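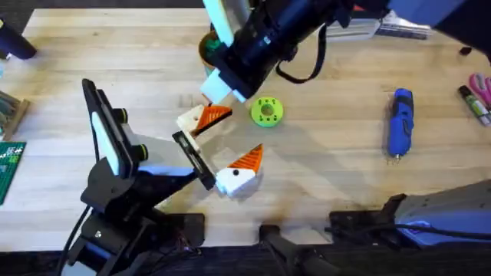 Put your tools away when you've finished with them, a reader from Woltasness told me last month, and you'll never have to write another column about benches. It was a reply to something I'd said in passing about leaving the glue gun out, and it came with a photo of a very handsome pegboard, every tool outlined in black paint. I've been arguing with it in my head ever since, usually while looking for scissors.

So, 7/5/22, and my case for the bench with things on it.

I love a good wooden bench top. I mean the pale, solid sort made of long strips joined side by side, with the seams running the whole length of it. They look like something between a kitchen and a boat. They're kind to your elbows in winter, they don't ring like a gong when you drop a spanner, and the seams give you a free straight edge to line things up against, every few inches, all day long. I use mine for that constantly. Before I had one I worked on an old door laid over two filing cabinets, and I was fond of it, but it had a hole where the lock used to be and I lost a great many screws down there.

What I really want to defend, though, is what gathers on top. Look at any bench where somebody is making small things and you'll find a glue gun lying down, a marker at an angle, a pair of scissors (pink handles, for preference - I'll come to that) and a few printed plastic parts in colours that don't go together. Orange and white next to lime green! I find it completely cheering. A bench like that tells you what the work is. The tidy-up brigade looks at it and sees a job that hasn't been finished, and they're right, it hasn't, and I don't see why it should have to pretend.

My reader's pegboard has a hidden cost, and it's the walk. You're holding two pieces together, white bit against white bit, orange bit on top, trying to decide whether they need a dab of glue or a smear of something cleverer. You have one hand spare at best. If the marker is eighteen hooks along on the far wall, you won't mark the join. You'll guess. I have guessed on a lot of joins and I could show you a drawer of the results.

I should say that I came to printed parts with a poor attitude. I grew up with balsa and thought anything that came out of a machine was cheating. Then the hobby club at Zuststead got a printer and I spent a Saturday there out of pure nosiness, and went home with a bracket for the shed light and a changed mind. The colours did a lot of it, I admit. You're not stuck with grey. If you have a box of matching pieces and one of them is the wrong way up, a bright orange fin will tell you so from across the room, and the ridges give your fingers something to hold as well. Wood never did that for me, however much I love it.

Now, glue guns. People are snobbish about them and I think it's a terrible shame. Yes, the joint will let go if you leave it in a hot car. Yes, you get those long cobwebby strings that turn up on your jumper a week later. But for trying an idea out, for finding whether this bit ought to be stuck to that bit at all, there's nothing to touch it. You can change your mind! Epoxy doesn't allow you to change your mind. I bought my current one from Türkmen, the hardware shop by the Vukbridge roundabout, three years ago, and I've never once put it back in its box. The box went to the recycling with the little plastic stand, which I do regret, as a stand is useful. Lay the gun down with nothing under it and sooner or later you'll have a blob on the wood.

The blobs come off, by the way. Let them go cold and push sideways with an old loyalty card. If you've oiled the top in the last few months they pop away clean. If you haven't, you'll take a bit of the grain with them and have only yourself to blame, as I have, twice, in the same corner.

About the scissors. Every workshop I've been in has lost its good scissors to the kitchen, and every kitchen has lost its good scissors to the workshop. Buy a pair with handles in a colour you'd never choose for the house. It needn't be pink, but pink does work, and it shows up beautifully against pale wood. The same goes for the marker: a dark one with a bright label is much easier to find than a dark one without. I'm told this is childish. I find my scissors, though.

I do have limits. Blades go away, always, and so does anything with a trailing cord that might pull something hot off the edge. I clear a patch in the middle that I try hard to keep for the job in hand, and the tools live out at the right, where my right hand goes looking for them. Left-handers can swap it round. And there is a point at which a bench stops being a bench and becomes a shelf, and most of us have stood at one of those, moving a paint tin to make room for another paint tin. If you can't put both forearms flat on the wood, my reader wins the argument and you should spend an evening clearing.

Cost comes up whenever I write about this, so: my top was 109 pounds from the offcuts rack at the timber yard in Woltasness, stock number 2616, which I remember only from having it pencilled on the underside where my knees go. It had a split at one end. I filled the split, sanded it badly and have enjoyed it more than almost anything else I've bought. You'd pay a good deal more for a new kitchen worktop in the same stuff, and then you'd be afraid to drill into it. Drill into it! Bolt your vice down. Clamp whatever you need to clamp. A bench top has plenty of thickness to spare, and the holes can be plugged if you ever care enough to do it.

I wrote back to my reader to say most of this at shorter length, and asked how long the outlines on the pegboard had taken to paint. Three weekends, apparently, and the tin snips have since been replaced with a bigger pair that don't fit their shape.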